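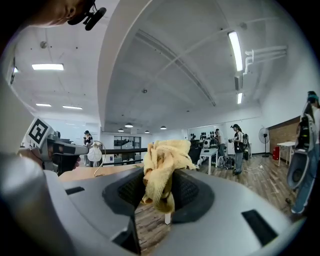
Section 3: Recording your first cloth chore

Folding a tea towel is where most new Loria users want to begin, and we completely understand why! Cloth is floppy, it hides its own corners, and it never lands the same way twice. Machines can pick up a mug quite happily these days. A towel is still hard work for them, and good recordings from human hands are the best way we know of closing that gap.

This section takes you from a bare table to a finished set of recordings. Read Section 2 first if your two grippers haven't been paired.

Before you start

1. Charge both grippers fully. The light on the grip goes steady when they're done.

2. Check that the marker plate is clean and flat. A thumbprint is fine, a crease isn't.

3. Choose one cloth and stick with it for the whole set. A plain hand towel is ideal.

4. Tie back long sleeves and take off bracelets.

CAUTION: Keep fingers out of the jaws when the trigger is pulled. The padding is soft but the spring behind it is strong.

Recording a fold

5. Drop the cloth on the table from chest height. Don't tidy it! A robot will meet towels in a heap, so that's what it needs to learn from.

6. Press the record button on the left gripper and wait for 2 beeps.

7. Find a corner with one gripper and close the jaws gently. Lift until the cloth hangs free.

8. Take the next corner with the other gripper. If you lose it, carry on and try again without stopping the recording. Recoveries are some of the most useful moments in the whole set.

9. Lower the cloth, fold it once, then once more, and let go.

10. Press record again to save.

Note: Slow down a little more than feels natural. You will speed up over the session anyway – everybody does.

How many folds are enough?

Our Osstead set holds 1,564 folds, and the arm trained on it now manages a hand towel nicely on a clear table. Swap in a fitted sheet and it gets into a terrible muddle. Changing the lighting bothers it less than we feared, but a second towel lying underneath still defeats it more often than we'd like. So can machines do the laundry yet? A small, square, well-behaved corner of it, yes, and we think that's wonderful. Pairing socks is coming along too (see Section 11).

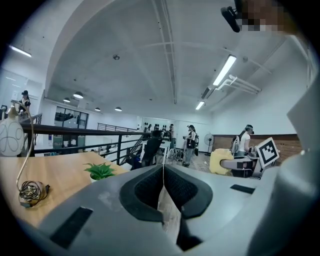 Ro-un Gil wrote to us after the Statesow sessions to say that a folded towel is maybe a tenth of the job, and that the guide ought to admit it. Somebody still has to empty the machine, shake everything out, spot the one thing that mustn't go in the dryer and carry the pile upstairs. Fair point, and we've added shaking out to the list of chores in the Min software from the May update. Stairs will have to wait.

Ending the session

11. Open the session list and play back the last 3 recordings. Delete any where the cloth never leaves the table.

12. Name the set by cloth and room, for example "hand towel, kitchen".

13. Switch off both grippers before putting them on charge.

Note: If playback jumps or freezes, the marker plate was probably covered by a sleeve. Go back to step 4.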